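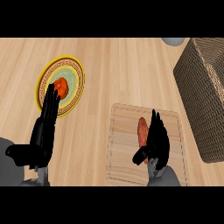 Viola Donati wants to know why her left hand keeps knocking the food off the plate when the right one picks up fine. Same headset, same gloves, same scene, 11 tries and not one clean episode. She'd like to know if it's her or the glove calibration.

Could be either. Mostly it's the approach, and I get the same thing from half the people who start on the two-hand kitchen tasks in Neston, so this page is the how-to I keep promising. Updated 10/23/22, replaces the one from March.

What you need
Neston running, kitchen table scene loaded. Gloves charged. Headset or a monitor, monitor is OK for a first go. A chair that doesn't roll.

Before you record anything
Zero the gloves with your hands flat on the desk, fingers together, thumbs out to the side. Hold it till the light goes solid. Do it again if you take a glove off, even for a second. People skip this and then the fingers sit half curled all session and they blame the sim.

Then match your arms to the robot's. Elbows in, forearms about where the gray ones are on screen. Press the clutch pedal and hold. Nothing moves until the pedal is down. If the arms jump when you press, let go, you were too far off. Line up again, press again. Don't try to ride out a jump, it'll be in the recording and Xiomara Tran will throw the episode out when she reviews.

The left hand problem
OK so. Plate, something round sitting on it. New people come in from the side with the fingers already closing. Fingertips touch first, round thing rolls, over the rim it goes. Then they chase it. Never chase it. Stop, mark fail, reset.

Do this instead:

1. Open the hand all the way. Fingers straight and together, thumb well clear.
2. Bring it in low and slow, from your side of the plate. Stop short of contact.
3. Look at the gap. In a headset lean over and look, that's what your neck is for. On a monitor switch to the wrist view for a sec and switch back.
4. Slide in until the fingers are alongside the thing, past its middle. Tips past the middle matters more than anything else here.
5. Thumb across. Then close, all fingers at once, about as fast as you'd squeeze a sponge.
6. Wait a beat. Lift straight up before you go sideways.

Step 4 is where it goes wrong. If only the tips are on it when you close, you're pushing it away from you. Also watch the rim of the plate – the side of the hand catches on it and the whole plate scoots.

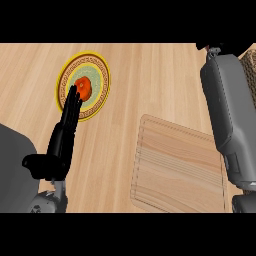 If the plate does scoot a little and the grasp is still good, keep going. A small slide is fine, the policy should see some of that. A plate spinning off across the table is a fail.

The other arm
Park it. When one hand is working, the idle one should be off to its own side and still. Drop your right hand to the armrest if you want but keep the pedal down, so the recording has both arms the whole way thru. What you don't want is the idle arm drifting into the middle while you concentrate on the left. Happens constantly. It blocks the overhead view and it teaches the robot to wave its spare hand around.

For the tasks where something has to end up on the cutting board, check the board is clear of your forearm before you start the carry. Long items go on lengthwise. Set down, open the hand, pause, back away. Open before you back away!! Dragging is the second most common fail after rolling.

How many
We ask for 100 good ones per person per task. Not in one sitting. Do 42 or so and your grasps get lazy, mine do. Take a break, re-zero the gloves, carry on after lunch.

Keep the pace even. A slow episode is OK, a jerky one isn't. If you have to stop and think, stop completely with the hands still, then go on. The trim script cuts dead time at the start and end but not in the middle.

Fail vs. delete
Fail = you tried and it didn't work. Keep it, label it. We use those.
Delete = pedal jump, glove dropout, someone talked to you and you turned your head with the headset on. Get rid of it right then, dont leave it for review.

Viola – try five with the new approach, monitor only, wrist view on. If the fingers still look bent when your hand is flat then it's the calibration and you should swap to the spare left glove in the Sharifi case. Note the glove number in the session log so Xiomara can match it up.

Next page covers the basket tasks, it needs a different wrist angle and I haven't written it yet.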